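Gindarden Asks Regulator to Say What a Card Room Is

Mon 13 November – Social poker league operator Gindarden has lodged a submission asking for a plain definition of "card room", a term that appears throughout the draft licensing rules and is explained in none of them.

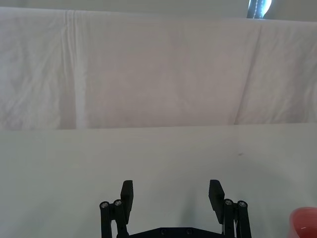 What the submission says

The draft would require any venue hosting poker for prizes to hold a card room permit at a cost of $2298. A pub running one Tuesday tournament for a meat tray would pay the same as a venue dealing cards all week.

"We've read the draft twice and we still can't tell whether a bistro becomes a card room when somebody shuffles," said Gindarden director Umut Polat. "Our members would like to know before they order the schnitzel."

Gindarden runs free-entry games at 37 pubs and clubs. Its submission asks for an exemption for tournaments with no buy-in, and for a permit fee tied to the number of nights played. It also asks that the application form, at 30 pages, be made shorter than the average final table.

Online play

The company takes no position on the separate question of online poker, which has been under review for so long that several of its members have taken up golf.

"I'm told a decision is close," said league manager Berkay Ekinci. "I was told that when I had hair."

Next steps

The new rules are due to start in February. League games will carry on under the current arrangements until then, including the regional final at the Katene Hotel – dealers are asked to arrive early, as parking is limited.

Media enquiries: Berkay Ekinci, league manager, Gindarden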